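Hidayat Abstract Painting Catalog: README

This folder holds the catalog of abstract paintings and works on paper from the Hidayat collection, along with the notes needed to read it. The catalog was started by Cempaka Liew and is now kept up by Prasetyo Krishnan. The current release is dated October 15, 2019.

What is in it

The main table has 2,478 records, one per work. A diptych or triptych counts as one work if the artist titled it as one. Sketchbooks are a single record each, with the pages listed in the notes column.

Files

catalog.csv: the main table, UTF-8, comma separated
artists.csv: names, spelling variants, birth and death years where known
shows.csv: exhibition history, linked by work number
images/: reference pictures, JPEG

Columns in catalog.csv

work_no: starts with a letter for the source (C for Clukow, Z for Zisow, H for everything else)
title: as written on the back of the work or in the artist's own list. Untitled works are entered as "Untitled" with the first line of any inscription in the notes.
year: four digits. A range means the work was reworked later.
medium: taken from a fixed list of 11 terms. Oil and acrylic on the same canvas is "mixed".
height, width: centimeters, unframed
condition: 1 to 5, where 5 needs treatment before it can travel
notes: free text

Known problems

Some 8 records from the Zisow group have height and width swapped. They are flagged in the notes and will be fixed once the canvases have been measured again.

Years for the early Clukow drawings come from a dealer's list and should be treated as guesses. The dealer rounded.

Colors in the reference pictures have not been corrected. Do not use them to compare pigments or to match a varnish. Several blues in the large canvases come out too gray on most screens.

The Cundberg loans are listed in shows.csv but have no rows in the main table. A join on work_no will drop them.

Pictures

File names follow the work number, then a two-digit view number. View 01 is the front, 02 the back, 03 and up are details. Pictures without a work number are not linked to any record.

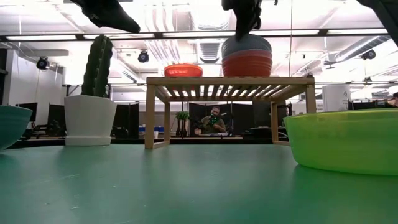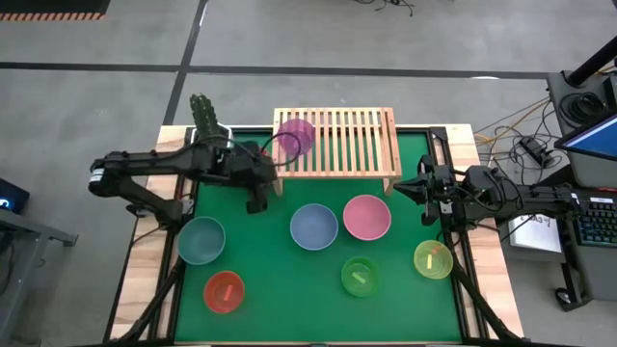 Green work surface, three views.

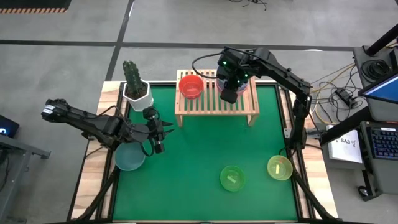 Changes

Medium terms were cut down to the fixed list. Old terms are kept in the notes column.
Duplicate artist entries were merged.
The next release is planned for November and will add frame sizes.

Use

The table may be copied and reused with credit to the Hidayat collection. Rights to the paintings stay with the artists or their estates. Send corrections to Prasetyo Krishnan with the work number in the subject line.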